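Anyone else think cafeteria trays are the answer to small kitchens?
Home & Hearth Forum > Kitchens > Storage and Workflow

gravyboatcaptain
Posted 11/2/19

I have a galley kitchen with 324 square inches of usable counter. I measured it during a long phone call with the electric company. Everything I cook has to happen in a space the size of a chessboard with ambitions, and my wife would also like to make coffee there.

So I have gone over to trays. Plain plastic food service trays with a lip, the kind that used to carry your square pizza in seventh grade. Chopping stuff on one, coffee stuff on another, and when I need the counter for something else I pick up the whole business and put it on top of the fridge. Then I forget it's on top of the fridge, but I consider that a separate problem.

Is this a known thing, or have I reinvented the shelf?

mrs_pontoon
You have reinvented the restaurant. Every line cook in the country works this way, only they use sheet pans and swear more.

Half sheet pans are better, by the way. They're metal, they go in the oven, they stack, and they don't hold on to the smell of onion for the rest of your life.

gravyboatcaptain
Sheet pans slide. I put a sheet pan down on my counter and it behaves like a hockey puck. They also make a noise at six in the morning that I can only describe as marital.

C. Quintero
Plastic tray person here, nine years in. I ran the kitchen at a summer camp and we had 768 of the things, in four colors, for reasons that went back to some long-dead feud between cabins. When the camp bought new ones I took a dozen home. My husband Gerald said twelve was a lot of trays for two people. Gerald now has his own tray, for his pills and his crossword, and gets short with me if I move it.

What matters is the surface. You want one with a texture molded into it. The smooth ones are pretty in the store, and then your glass goes skating the first time there's a drop of water under it. The textured ones grip a little. 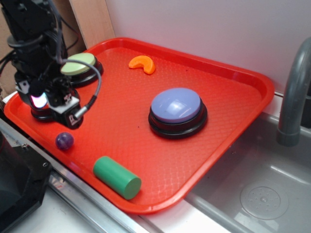 The catch is that the pattern holds crud. Flour gets down in there, and turmeric moves in and starts getting mail. I go over mine with a nylon dish brush and baking soda when I remember, which you may read as twice a year. Don't use steel wool. You'll scratch it and then it will hold even more.

mrs_pontoon
So to recap, the benefit is that it has grooves, and the drawback is that it has grooves.

C. Quintero
Yes. Marriage is similar.

Gerasimos P.
I'm with the pans on most days, but for a drip area next to the sink the plastic wins. We had a proper dish rack, a Bralleck, two levels, very handsome. It drained onto the counter through a spout that pointed at nothing in particular. Now the wet things go on a dish towel on a tray. When the towel is soaked I change the towel. Total engineering: one towel.

My father had a coffee shop, Antoniadis, named after the man he bought it from and was too cheap to repaint over. Same system there. He claimed to have carried 2,000 cups across that floor without a spill, and there were several customers who would have liked to speak to him about it.

tidyornot
Unpopular opinion, but trays are just clutter with a border. You put six bottles on a tray and people call it a "station." Without the tray it's a mess. Take half the bottles away and you need neither.

gravyboatcaptain
I have tried owning fewer things. It lasted until my wife's aunt died and left us a fondue set.

tidyornot
You can say no to a fondue set.

gravyboatcaptain
You did not know the aunt.

mrs_pontoon
I'll give tidyornot half a point. My sister has a tray on her counter with a candle, a wooden spoon nobody cooks with and a little sign that says GATHER. That isn't storage. That's a hostage situation.

But for working, I'd hate to go back. Everything for the bread goes on one pan – scale, yeast, scraper, salt – and it comes out of the cupboard in one trip.

newbie_in_4B
Where do people buy the plastic ones? I looked at Sukovden and they only had bamboo, and it cost more than my toaster.

C. Quintero
Restaurant supply store. Most of them will sell to anybody who walks in. Measure your cupboard first, with the door on. I didn't, and four of mine live behind the couch.

Gerasimos P.
Also measure the dishwasher. Mine fits one tray if I take out the top rack, everything on the top rack, and my plans for the evening.

newbie_in_4B
OK, got two, one brown and one a kind of hospital green. They were under a box of ladles. The green one fits over half my sink, so I've gained a counter and lost a sink.

gravyboatcaptain
Welcome. Check on top of the fridge now and then.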